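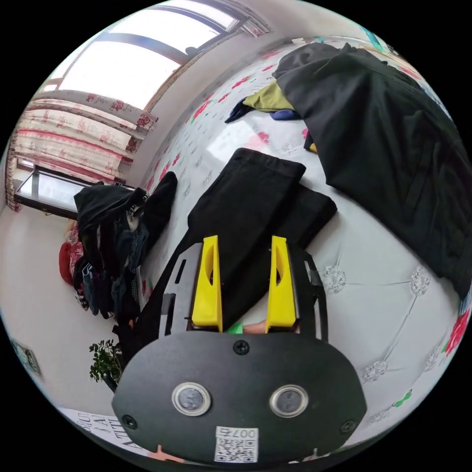

Saturnino Lorente has recorded his second album as a leader in a different way from the first. Kuvell was made by 5 musicians in one room at Aranda, with no headphones and very few repairs afterwards. It comes out on 6th July on the Ferberg label, as a download and in a pressing of 856 copies.

Lorente plays the bass clarinet on most of the tracks, and he leaves a lot of space for the vibraphone of Purificación Mateos. In the opening piece she repeats one chord for almost two minutes – the drums come in so quietly that I missed the moment when I heard it first. The long title piece is more nervous. It has a written melody that returns three times, each time a little shorter. 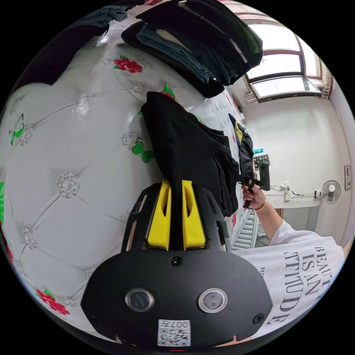

Unai Cantero hears it differently, and wrote to us after the preview concert in March that the title piece is too long by half and that the trio numbers are the real heart of the record.

I can agree about the trios. "Fanatov", with Bautista Troncoso on the double bass, is the track I have played most this month. The bow makes a rough sound near the end, and Lorente answers it with air and keys only. 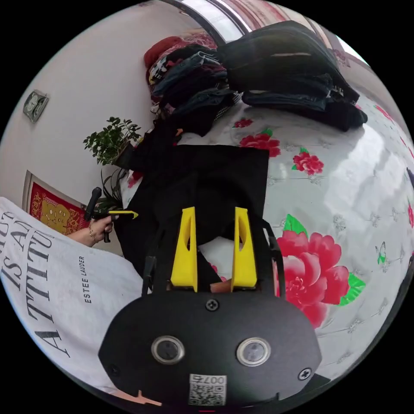 The two ballads on the second side are less strong. They are well played, but the tempo is the same in both and they stand next to each other. After them comes a short, fast piece by Mateos, and with this the album finishes. The band will play all of it in Aranda in the autumn, and the dates will be in our next issue.

Recent items
Ramiro Gallardo: solo guitar, first takes
New on Ferberg this spring
Letters: how loud should a small club be?
Brass quintets, old and new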